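Callora Council Votes

Every recorded vote of the Callora town council, in one tidy table! If you have ever tried to find out how your ward member voted on a parking measure and ended up forty pages deep in scanned minutes, this is for you.

Last updated: Feb 27, 2016

What's inside

votes.csv has 2264 rows, one per member per roll call. There are 566 roll calls, and each was taken by the same four-seat council, so the arithmetic works out nicely. Voice votes are left out, as the minutes give no names for those.

Columns

rollcall_id: our own number, in meeting order
meeting_date: year, month, day
ward: Dunstan, Rornen, Mill or East
vote: yes, no, abstain or absent
topic: one of 40 labels, listed in topics.txt
motion_text: copied from the minutes, typos and all

Getting started

Open votes.csv in any spreadsheet program, or load it with Plistero, the little script in the tools folder. My favorite first query:

plistero votes.csv --ward Rornen --topic zoning

Then swap in Dunstan and compare. The two wards split on zoning far more often than I expected, and the abstentions are a story all by themselves (try sorting them by date!).

Known problems

Meetings held in June have thinner minutes than the rest, and the motion text can be as short as "item 2, as read." Amendments get their own roll call ID, so a single ordinance may show up several times. A member who left early is marked absent for the later votes only.

The topic labels were assigned by hand. I love arguing about them, so please open an issue if "drainage" should be "roads."

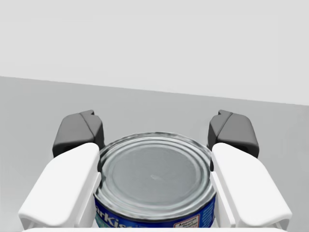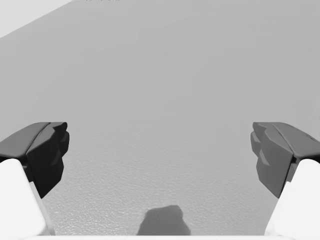

Next up is a second table for the planning board, which keeps wonderfully detailed minutes and votes on nearly everything. The column names will match, so your queries should carry over with hardly any changes.

License

Public domain. Use it in a newsletter, a class or a letter to your council member. Corrections are very welcome, and please give the page number of the minutes when you send one.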